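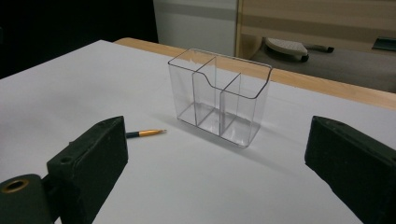
Week 5 handout: Comparing hand-held grippers on clear objects

Welcome back, everyone! Last time we spent most of the hour on camera mounting, and I promised that this week we would finally get to fingers, so please bring your notes on grip width along, because you will want them.

The task is a small one, and I hope you'll enjoy how much trouble it gives you. There is a pen and there is a clear plastic desk organizer with three compartments, and the pen has to end up in one of them. You do the whole thing with the hand-held gripper, starting with the fingers wide open and the organizer ahead of you on the white surface. We will run it with two sets of fingers, the Cotar blocks (flat inner faces, matte black) and the softer Hijazi pads, and each pair of students gets to try both.

Why a clear organizer?

Have a good look at those walls. They are thin and glossy, and against white you mostly find them by the highlights along the edges and the faint gray lines where the sides meet the floor. A person copes with this quite happily, but a depth camera often does not, and some of you will see gaps in your depth maps exactly where the plastic ought to be. Keep those recordings, please! I would much rather read a report with ugly depth maps in it than one where they have been tidied away.

The divider with the S-shaped top edge matters too. The left compartment has the taller walls, so a pen going in there has to be lifted higher before you tip it. The two slots on the lower right are easier to clear from above and a good deal harder to aim for, and I'd like you to try both kinds before you decide which is the harder job.

What each pair should do

1. Check the finger pivots for play before you start, and write down anything that wobbles.
2. Record 14 attempts with the Cotar blocks, then 14 with the Hijazi pads.
3. Put the pen back flat on the table between attempts, with the tip toward the organizer.
4. Log every attempt in the Asari sheet, including the ones where the organizer slides or tips over.

With seven pairs in the room that comes to 196 attempts, a very decent little set for one afternoon (the Haltstead section had their own go in March, and we'll put the two side by side next week).

For your write-up

Two pages are plenty, and please stay under 1,000 words. Tell me which fingers held the pen better once it was off the table, and whether you changed your wrist angle between the two sets, which most people do without noticing. Leave 15 minutes at the end of the session to copy your files over, as the transfer is slow when all of you start it together.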